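Saskia Sheehan maintains Plikurar, the alignment and replay tool used by the manipulation software group at Jollow. Her code takes the recordings made with a pair of hand-held grippers, together with the overhead view, and turns them into trajectories that a planner can read. We spoke on a Wednesday afternoon, mostly about timestamps.

"People ask about the policy network first," she said. "The policy sees what I give it. If the left wrist stream is 46 milliseconds behind the overhead stream, it learns a delay that was never in the task."

Plikurar resamples every stream to a common clock at 30 hertz. Gripper pose is estimated from the printed markers on each cube and then smoothed. Sheehan was specific about the order. Smoothing before resampling was the default in the first release, and it rounded off the short stops at contact. The current release resamples first and leaves any gap longer than 4 samples unfilled.

"A gap is information," she said. "The old code drew a straight line through it and the planner believed the line."

Desk tasks make up most of her regression set. Flat, thin objects are overrepresented on purpose. Their height above the table is close to the noise in the pose estimate, so the code that labels grasp and release gets no help from the vertical axis and has to work from jaw opening. 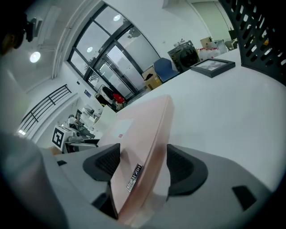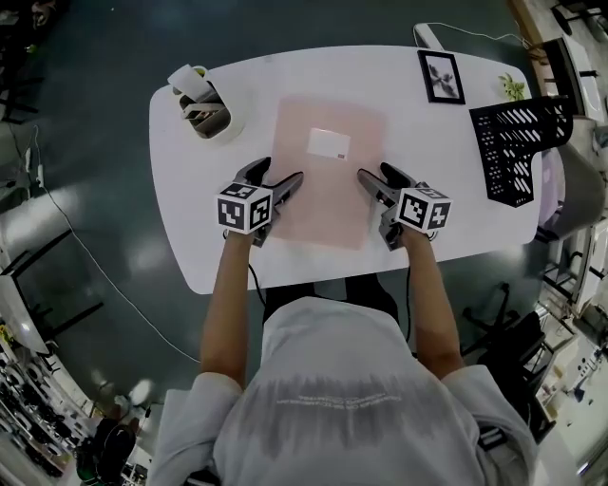 Desk task, pale pink item: view from one gripper (first) and from overhead (second).

Translucent material adds a second difficulty. The segmentation module, Simiyu, was written by Tipene Kerslake, who joined the conversation halfway through. On a white table, he said, the boundary of a pale sheet moves by several pixels between consecutive overhead images with nothing touching it.

"I stopped asking Simiyu for an outline," Kerslake said. "It returns a confidence map now. Saskia's code decides whether there's enough there to place an edge."

Sheehan's threshold for that decision is 84 percent, set by hand in November and not changed. She does not defend the number. Lower values produced edges that followed reflections, and higher ones discarded most of the useful data from the wrist views.

Both of them were more interested in the replay viewer, Jekov. It shows the wrist and overhead streams against one timeline and marks each place where the estimated jaw opening disagrees with the grasp label. An annotator can move the label or reject the segment, and the edit is stored as a separate layer so that the original can be restored.

Asked what is still missing, Sheehan named two-handed events. Plikurar labels each gripper independently, and a handover comes out as a release and a grasp with no link between them. Kerslake would like the link inferred from the confidence map. Sheehan wants it written as an explicit constraint in the file format, which would mean converting the existing recordings.

"We haven't settled it," she said. "The converter is half written either way."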